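Torutix interview, typed up fast from a call that ran way over. August update is nearly out, so here goes.

Torutix is the small team behind the Trididitz, a made-up two-door wagon that a lot of people on the Panville map drive like it's the only car in the game. Six people. I talked to the one who does the bodywork and most of the suspension, goes by no name in the credits and wanted it kept that way.

First question was the obvious one. Why invent a car when everybody else is converting supercars?

"I wanted something slow," the modeler told me. "Slow-ish. The first version had 100 horsepower and people were furious. They downloaded a mod and it couldn't get up the hill behind the Panville gas station. I thought it was great. You had to plan for the hill."

The new one has three engines. The base one stays at 100, then there's a middle option, then a 400 horsepower swap that the team argued over for most of the spring.

"I voted no. I lost. It's a fun engine, I drive it all the time now, don't write that down."

Sorry.

Handling is where most of the work went. Old version had a habit of snapping sideways if you lifted off the gas mid corner, and the forum thread on it got long and kind of mean. According to the modeler the rear springs were fine all along and the trouble was in the tire file, copied over from a much heavier car back in the first beta and never touched again.

"Two lines. I rebuilt the whole rear axle looking for it. Then one night I opened the tire file for somthing else and there it was."

So is it fixed? "It still steps out. It's a short car with a long hood. But now you get a warning, the wheel goes light, and you've got time to do something."

We got onto interiors after that. The dash is new, all of it. Working gauges, working glove box, sun visors that fold down. The radio lights up but doesn't play anything yet. Seats come in cloth or vinyl, and the vinyl has a split seam on the driver's side which you can't turn off.

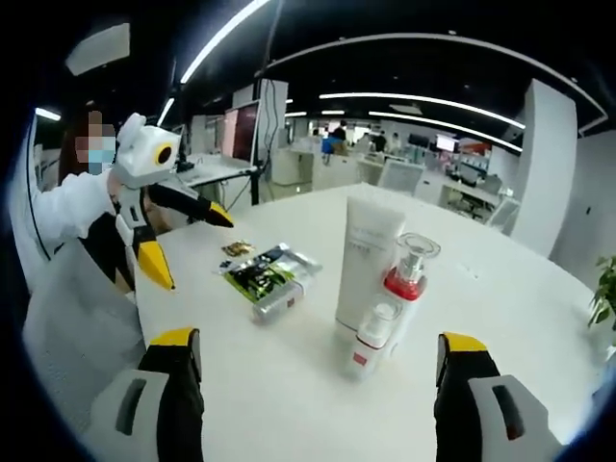

**Panasiuk**

I asked about the split seam. Got a long answer.

"Every mod I download, the inside looks like the car left the factory that morning. Who drives that? I put wear on the wheel at the top left, on the shifter, on the door pull. Then a guy writes in and says the passenger mat is too clean. He was right! So there's a dirty mat now."

Performance was the other big complaint last time, mostly from folks on older machines. The high detail interior only loads in cockpit view now. Chase cam gets a simple one. The modeler says traffic with 40 Trididitz wagons in it runs ok on a six year old laptop, which was the test they used all summer. I tried it on mine and it stuttered a little near the harbor, then was fine.

Sound? New recordings for two of the engines. The third is still the old sample pitched down and they know it. "You'll hear it above the midrange, it goes a bit like a vacuum cleaner. Next patch."

Wheel support is better too – clutch bite point has its own slider, and the handbrake takes an analog input now instead of on/off. Controller players get a separate steering curve. I didn't get to ask about keyboard, we ran out of time.

Install is the same as before with one catch. Delete the old folder first. Not overwrite, delete. If both are in there the game loads the old tire file and you're back to spinning on every corner. Saved paint jobs should carry over but back them up anyway, the modeler lost two while testing.

What about a convertible? People ask constantly.

"There's a roof mesh with a hole in it on my drive. That's the convertible. The windows go up through nothing and the wipers float. Maybe winter."

And a race version? Flat no. Then a pause. "Somebody on the team has started a roll cage. I'm pretending I haven't seen it."

Download goes on the usual Torutix page, free like always, paint templates in a seperate zip. Bug reports in the forum thread please – they don't read the comments here. Say which engine you were using.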